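Small Closets & Storage > Linen closets, mudrooms, pantries
Thread: moving to a place with NO linen closet, help

zurcombe_road
Joined June
OK so we get keys Saturday. Whole upstairs has one hall closet and the water heater takes up half of it. Where do people put towels. Sheets. The extra blanket nobody uses but you can't toss. Been reading old threads till my eyes crossed and everyone says baskets but then half of you say never baskets.

Pics first, then my questions.

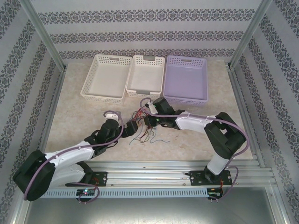
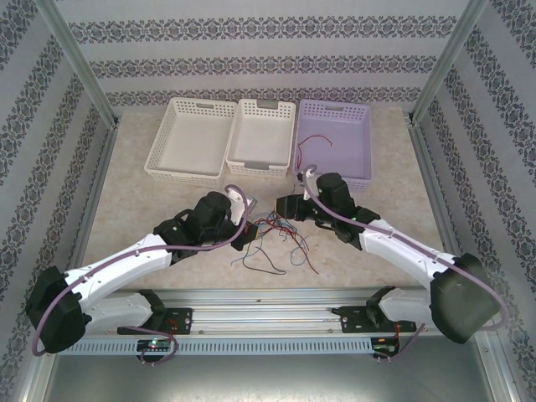

So the plan is baskets on open shelves in the hall, one shelf per person plus one for guests. Husband wants lidded bins, I say lids are where towels go to die. Leaning toward the plastic kind with holes in the sides like in both pics, two white and the one pale purple, so the color can mean something (purple = guest stuff, hands off). Shelves would be cheap brackets and pine boards, I can handle that much. What I can't figure out is depth. Hall is narrow. If the boards stick out too far we're all going to be walking sideways with laundry. Also the kids' door opens right into that wall. Does anyone have shelves in a hall and NOT hate them?

pinchpenny_gail
Had hall shelves in the last two houses. Loved one, hated one. The one I hated was right at elbow height, caught my sleeve every single morning. Start them above shoulder height and leave the bottom clear. You'll need a step stool for the top one, so what.

Tape it on the wall first. Painters tape, plus cardboard sticking out as far as the board will. Live with it a week before you drill.

crabtree_attic
Going to disagree with baskets altogether, sorry. Towels folded in thirds then rolled, straight on the shelf, no basket. You can see what you have. Baskets turn into a pile with walls around it. Mine had a layer of single socks at the bottom from I don't know when.

zurcombe_road
@crabtree_attic that works if people in your house fold. Mine throw. I need walls.

@pinchpenny_gail tape is smart, doing that. Above shoulder on me or on husband, theres a big difference

pinchpenny_gail
On whoever does the laundry.

Terence Dunmore
I put in closets for a living so take it with salt. Two things.

Depth: measure your towels folded the way YOU fold them, then cut the board to that. People buy deep shelves and then a second row hides behind the first row and you never see it again. Shallow is your friend in a hallway.

Brackets: hit studs. Wet-ish towels weigh more than you think and drywall anchors let go at 3 in the morning, never at noon. If the studs don't line up where you want, run a board flat along the wall into studs and hang the brackets off that.

The door swing is the real problem IMO. Which side are the hinges? Swap them to the other side and you may get the whole wall back. Cheap job.

zurcombe_road
Hinges on the left looking from the hall. Never even thought of flipping it!! Will ask the landlord.

crabtree_attic
wait you're RENTING? And drilling into studs? Ask first and get it in writing. I lost 100 dollars off my deposit over four screw holes behind a coat rack. Filled them and everything.

zurcombe_road
He said shelves are fine. On the phone tho. Will email.

mossandmop
Nobody's said it so I will, put sheets in the bedroom they belong to. Under the bed or top of the bedroom closet. Each set stuffed inside its own pillowcase. Then the hall is only towels and your problem is half the size.

Holes in the sides are good btw. My solid ones got that stale smell, had to rewash everything in there. Line the bottom with an old pillowcase if you put anything with loops or lace in it, the mesh can snag.

gisier_girl
Agree on the sheets. Disagree on the color thing, sorry OP. Did color coding with my kids and it lasted maybe a month. They can't be bothered. Tags with names, big letters, tied on the front. Kids look for their own name.

zurcombe_road
Ooh names. My youngest can't read yet though so maybe a name and a sticker. Keeping purple for guests anyway, I already told my mother in law.

crabtree_attic
Guests do not need a basket. Guests need two towels on the bed.

mossandmop
Some of us have guests who stay for eleven days, Crabtree

crabtree_attic
Well don't give them a basket then, they'll never leave

Terence Dunmore
Question back at OP, how tall is the gap over the water heater? If it's gas dont put a single thing in there. If it's electric people still shouldn't pile stuff on top, but you might get a shelf well up over it for the blanket. Check the manual, it lists the clearances. And keep whoever services it able to reach the valve without unloading your life onto the floor.

zurcombe_road
Electric. Gap is decent, didn't measure, only saw the place once and the agent was in a hurry. Will measure Saturday and post it.

pinchpenny_gail
Take a tape measure, a pencil, and a stool. Write down hall width at BOTH ends. Old houses are never the same at both ends. Mine was off enough that a cabinet that fit at the stairs wouldn't go past the bathroom.

gisier_girl
Also if you haven't bought shelves yet, over the door racks for the bath towels. Back of the bathroom door is free real estate. Just check the door still shuts with the hook on, ours scraped the paint all along the top.

proltano_pete
necro-ing this a little, we did pretty much what OP is describing. Three shelves, baskets, hall about as wide as a shopping cart. What I'd change: leave more height between shelves. I set mine so the baskets just fit, and now you have to slide one all the way out to get anything, can't reach in over the top. Give yourself a hand's worth of room, more if you have big hands.

zurcombe_road
That is so useful, thank you, I was going to squeeze in a fourth one. OK going with three. Towels only, sheets in bedrooms, blanket TBD.

mossandmop
Blanket goes on the back of the couch. Call it decor

zurcombe_road
It's brown and has a horse on it

crabtree_attic
Guest basket.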